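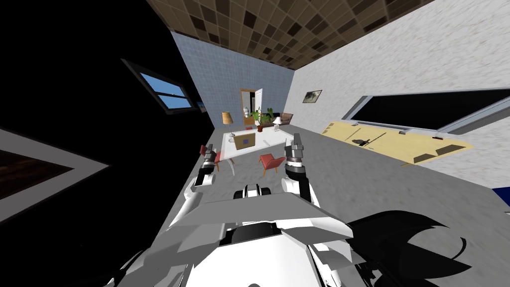
FESTSTEAD, 2022-07-09

Nirel is a two-armed robot built in a shared workshop in Feststead by Ingeborg Lenz and Yeshi Negash. Hobby project, no company behind it. Also the name of the simulated room used to test it, which causes some confusion.

Background

Begun in December as a single arm on a bench in Lenz's garage. Moved to the workshop once the second arm was started. Negash joined then, mostly for the wiring, later took over the software too. Parts cost over 2,000 dollars, most of it joint motors.

Design

White body panels, faceted, with black trim. Arms are white segments on black joints, each ending in a two-finger parallel gripper. Body panels were redrawn 3 times, the first set cracked at the screw holes. Both arms run off one control board, named Garba. An earlier board, Asari, overheated and was dropped.

Simulation

Moves are tried in a rendered room before the real arms get power. The room has a white table with a cardboard box on it, red chairs, a sofa or armchair, a potted plant, lamps, and a rug along the side with the long black window. Ceiling is brown and tan tiles, left over from a texture test and never changed. The robot's view can come out strongly tilted, with the floor running downhill to the left. Lenz puts this down to a wrong angle in the head mount file. Negash thinks its the body model. Unresolved.

Lifting the box with both grippers is the standard test. Version 4 of the arm code is the first to use both arms at once, earlier ones moved them in turn.

Status

Real arms work on the bench seperately. Not yet mounted on the body. Drawings are kept in a binder at the workshop, no public release so far.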